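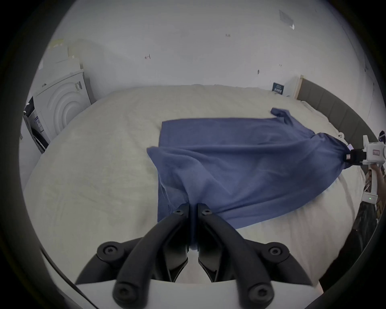
1/ New writeup from us on folding clothes with two arms, trained only on hand-held gripper demos. No robot in the loop while collecting. Short version in this thread, long version when Jessie Leckie and I stop arguing over the appendix

2/ Setup: one person, two grippers, a bed. Shirts and sweatshirts, long sleeves mostly. Project name is Stivell, don't ask

3/ We collected 1,000 folds. The thing we changed was the order -- pinch and hold the body first, THEN bring the sleeve end over with the other hand. Before that everybody folded however they liked at home

4/ Same number of demos, same network, same training time. Free-style folding: 80 percent success on the arms. Fixed order: 94. I reran it becuase I didn't believe it

5/ Why? Our guess is the policy was averaging between two good ways of folding and getting one bad one. Sleeve half way over, other hand already letting go. Looked awful on video

6/ Fleecy blankets are harder than a table. Fingers pinch the fabric and sometimes the blanket too. We kept those demos in if the person recovered, tossed them if not. Callum Geddes thinks we should of kept all of them. Rerunning his way now

7/ Stuff that did not help: more lighting variety, slower demos, a bigger image encoder. Slower demos made it worse! People fidget when you tell them to go slow

8/ Caveats. Success = corners within a hand's width, judged by one of us from video. 10 garments at test time, all knit. Nothing with buttons. Jeans are a different sport

9/ Next is pillowcases, on the Lovholm arms, probably July. If you have fixed-order vs free-order numbers for towels pls send, I'd like to compare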